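Section 4: Setting up the bar menu and opening-day hours

Use this section after you have added your location (Section 2) and your staff accounts (Section 3). The steps are the same on the Watberg counter terminal and in the browser version, except where a note says otherwise. You need a manager login for all of them.

4.1 Before you start

Have your liquor license on hand. The license number is needed in step 3, and the terminal will not let you sell any item marked Alcohol until it has been entered.

If you are moving from another system, export your old menu as a CSV file first. Files saved from Sydorenko Till open without changes. Files from other systems may need their column names fixed; see Appendix B.

4.2 Enter the license and opening hours

1. Sign in and tap Venue, then Details.
2. Check that the name at the top is the name you want on receipts. Guests will see it exactly as typed.
3. Tap License and enter the number as printed, including any letters. Tap Save.
4. Tap Hours. For each day you are open, set Doors, Kitchen Close and Last Call.
5. If you close after midnight, leave the closing time on the day you opened. A bar that opens at 3:00 p.m. and closes at 1:00 a.m. has one entry, with both times on the same line.
6. Tap Save again. The new hours show on the guest page within a few minutes.

Note: Kitchen Close only stops food orders. Drinks can be ordered until Last Call.

Caution: Changing Last Call during service takes effect right away. Open orders are kept, but unsent drinks are cleared from the screen.

4.3 Build the menu

A menu is made of pages, and each page holds items. One page can hold up to 100 items, though most small bars will want far fewer than that on a single screen.

1. Tap Menu, then New Page. Give it a short name such as Small Plates or By the Glass.
2. Tap Add Item. Type the name and price.
3. Choose a type: Food, Alcohol or Soft Drink. The type sets the tax rate and decides which printer gets the ticket.
4. For wine, tap Sizes and add a line for each pour. Glass and bottle are separate lines under one item — do not add them as two items, or your stock count will be wrong.
5. For cocktails, tap Recipe and list each spirit with its measure. You can skip this step if you do not track stock.
6. Repeat for the rest of the page, then drag the items into the order you want.

Note: The first 8 items on a page show without scrolling on the counter terminal. Put your best sellers there.

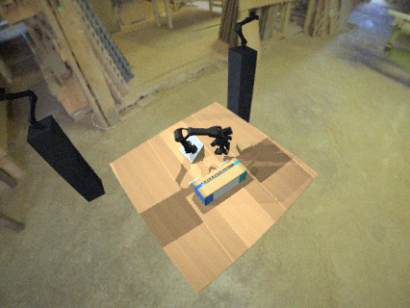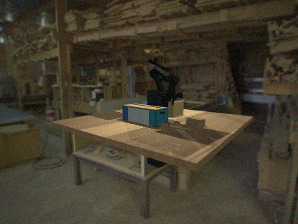
4.4 Set up shared plates

Shared plates are sold as one item but can be split on the bill.

1. Open the item and turn on Shared.
2. Enter the usual number of guests. The default is 2.
3. Under Timing, choose Send When Ready or Hold for Table.
4. Tap Save.

If a plate comes with a choice, such as bread or crackers, add the choice under Options and mark it Required. The server cannot send the order until one has been picked.

4.5 Run a practice service

Practice mode prints tickets but takes no payments and leaves your stock alone.

1. Tap Tools, then Practice.
2. Place one food order, one drink order and one shared plate.
3. Check that food tickets print in the kitchen and drink tickets print at the bar.
4. Split one bill and void one item.
5. Tap End Practice. The banner at the top of the screen should go away.

Caution: Do not open to guests while the Practice banner is showing. Sales rung up in practice mode cannot be recovered.

If a drink ticket prints in the kitchen, go back to the item and check its type. If nothing prints and the screen shows error 109, the printer has lost its connection. Turn it off, wait for the light to go out, and turn it on again.

4.6 Publish

1. Tap Menu, then Review. Items with no price are listed in red.
2. Fix or hide each one.
3. Tap Publish and enter your manager code.

The printed menu template uses the same data. To order it on card stock, see Section 7, Ristley Print Orders.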